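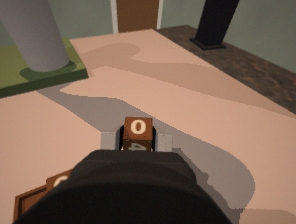 Can it tidy the playroom yet, or do I still have to? Gisela Lenz put that under our last newsletter, and I'd guess half of you were thinking the same thing. So let me answer it on the page for the Fatska arm, because that's the one everybody wants for chores!

Short version: it's getting there with small stuff. Number blocks, little boxes, anything chunky that sits flat with some clear table around it. The Fatska is at its happiest there, and you can rehearse the whole job in the Bruvik simulator (included) before you bolt anything down.
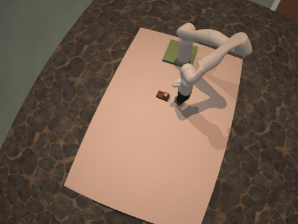
Laundry, though? Nope. I've tried socks in our shop at Zillumside and I'd fold faster with oven mittens on. Cutlery drawers are a maybe, if you're patient and don't own nice forks. And a floor covered in toys is a different problem altogether, as the arm stays where you mount it (sorry, Gisela).

For shop-floor work I'm a lot more cheerful. Sorting parts into trays, feeding a fixture, putting the same block in the same spot over 1,000 times without sulking – yes please. 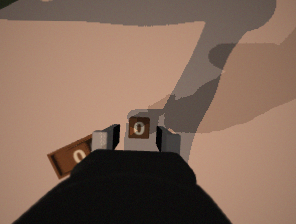 Do spend time on the approach angle, and give it more room between pieces than you think it needs. Two blocks lying close together are still harder than one by itself.

Fatska arm with Bruvik license: $1,227
Spare finger pads, bag of 100: $200
Ships from Zillumside. The next batch is due in September, and you can reserve one with Ute Kasten at the order desk.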